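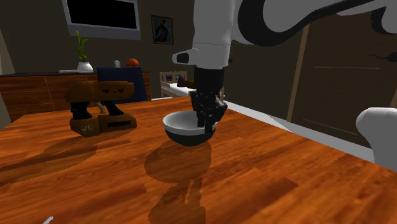
Bowl with a white inside and glossy black outside, drill to the left of it.

Glaze notebook, February 2026

Black outside, white inside, again. I've wanted a decent two-tone bowl out of this workshop for ages and the December lot were so nearly right that I couldn't leave it alone. This is a long entry, so get a tea.

Where we'd got to: the December firing used the Watemeck white as a liner and our own black on the outside, both over the Dridutari clay. The white was lovely. The black was lovely too, apart from the rim, where the two met and went a sort of wet-newspaper grey, with pinholes all the way round on the bigger pieces. The small ones mostly got away with it. I wrote "overlap too thick??" next to the shelf plan and then went home for the holidays, so that's all the evidence we have from my side. If anybody wrote anything more useful on the back of the kiln sheet, please tell me where the kiln sheet is.

Started this round by throwing out the old black. It had been topped up so many times that I had no faith in it at all (there was a sponge in it!). Made a fresh batch, 4,000 g dry, same recipe as the card on the cupboard door, with the one change that I used the new iron oxide from Grajales. It's a finer powder than the last lot and it gets everywhere. Mask on before opening the bag, please, and open it low down in the bucket. I've still got a red windowsill.

Mixing. Powder into water, left to slake overnight, then the paddle on the drill at its slowest speed until the lumps gave up. I had it too fast at first and whipped a load of air in, so the top looked like a milkshake and I had to leave it until after lunch. Sieved it through the coarse one and then the fine one. The fine one has a tear near the frame, I've put tape on it, and the tape will not last. Can we order another?

Weighed a litre: 1,395 g. That's thinner than we used to run it and I was nervous, but the old one was so thick you could nearly stand a brush up in it and I think that was at least half the trouble. First dip on a broken bit of bisque looked watery, second dip looked fine. Scratched through it with a pin and the coat was about the thickness of a postcard, which I'm happy with. The white needed 260 ml of extra water to come down to something similar. I've written that on the lid in pencil. The pencil rubs off if you wipe it, so don't wipe it.

Now the rim business. I tried it three ways:

First way, liner poured and emptied, rim wiped clean with a damp sponge, left to dry properly, then the outside dipped upside down to just short of the rim. Leaves a thin line of bare clay at the edge. It looks quite smart on the Dridutari, which goes a toasty brown, but it's rough on the lip and I wouldn't want to eat soup off it. Might be all right with a good rub down.

Second way, same again but with the black going right up and very slightly over the edge, so the two glazes touch and hardly overlap. Fiddly. You need the bowl dead level when it goes in, and the bucket nearly full, and I found my fingers were in the way whatever I did. Ended up pressing them out against the inside of the wall, which works, though it leaves smudges in the liner that need touching up with a brush. There's a trick with a rubber sucker that I've seen other people use and I'd love to try it.

Third way, wax on the rim over the white, then dip the black as deep as you like. The wax is easy and tidy and I thought this would win hands down. But the wax we've got is old and it crawled, so there were black beads sitting on the white that had to be picked off one at a time with a needle tool. It was quite soothing for two bowls and awful after that.

Fired the lot in the Skesetti on the usual slow programme with a longer hold at the top. I'd meant to do a proper slow cool as well and forgot to add the step, so that's my fault and it's a test for next time. Nothing stuck to the shelf. One cone leaned a bit further than its neighbour, and the bottom of the kiln always has been the hot end, so make of that what you like.

Results! Second way is the best by miles. The change from black to white sits right on the edge and it's crisp, with only the faintest brown halo where the black has melted thin. No pinholes on any of them. The black itself is deeper than the December one and much shinier, so either the finer iron is doing something or it's just a clean bucket. I suspect the clean bucket, dull as that is. A real test would be to make a small cup of it with the last of the old iron and put both on the same tile, and I've kept a jam jar of the old stuff back for that very purpose. It's on the shelf above the sink. It is labelled. Please don't make tea near it.

First way is fine and I'd use it for planters. Third way has gone cloudy where the beads were, even though I was sure I'd got them all off, so I'm blaming the wax and won't judge the method until we have a fresh tub.

One grumble. The white has crazed on the widest bowl, a fine net of cracks all over the floor of it, and I could hear it pinging for a good while after I took it out. I did open the kiln a bit warm (I know, I know). It might be that, or it might be that I let the liner pool in the bottom when I poured it. The narrower ones are perfectly clear so far. I've left a felt pen mark on the bad one and will rub some ink in at the end of the month to see if the cracks have spread. It isn't to be used for food, whatever it looks like on the shelf.

Other bits while I remember. The lid of the black bucket doesn't seal and there's a skin on it every morning, so give it a stir before you trust it, and weigh it again if it's been sitting. The turntable squeaks. I put a drop of oil on it and now it squeaks and smells of oil. The long ware board by the door has a bow in it and I very nearly lost a whole row of bowls off the end – could we keep that one for tiles?

To do next:
Order wax and a fine sieve from Grajales, plus more iron if the price hasn't gone up.
Old iron against new iron, same tile, same firing.
Slow cool on the Skesetti, and this time write it into the programme before loading.
Try the black over the white on a flat tile in several thicknesses, to find out where the grey starts.
A few more bowls the second way, with a thicker foot. The last lot feel light when you pick them up and I keep thinking I'm about to throw them over my shoulder.

Spare test tiles are in the biscuit tin and anyone can have them. The ones with a hole are meant for the wall, so leave me those.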